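Careers & Participation > Research Studies

Join our remote study on teaching robots by example

The Ketilsson group in Trosstead is looking for patient, curious people to help with the next stage of Jutwood, our research into how well skills learned in simulation hold up when the objects on a table change. We'd be so pleased to hear from you, whether or not you have ever touched a robot (most of our helpers hadn't!).

You would steer a simulated arm from your own computer, using our Zomura software, through everyday table tasks. Our first round, finished in September, gave us 2,189 usable demonstrations, and we are hoping to reach 4,000. We found that slow, slightly clumsy attempts taught the model more than fast, polished ones, so please don't worry about being good at it.

The simulated dining table and its Franka Emika arm:
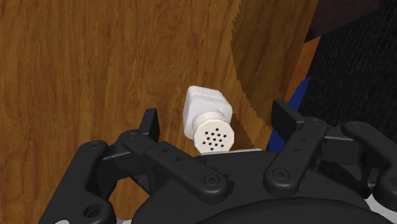
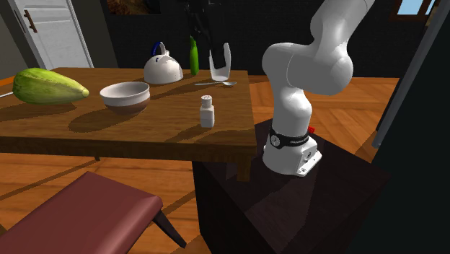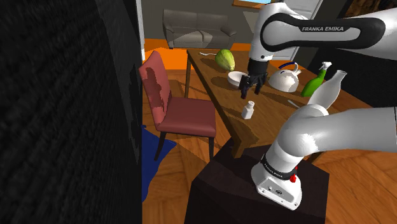 Each participant completes 4 sessions, at whatever hours suit the household, and receives $300 once the last one is in. You'll need to be 18 or over, with a steady internet connection and a mouse. Write to us through the study page by 2020-12-18, and do tell us a little about yourself.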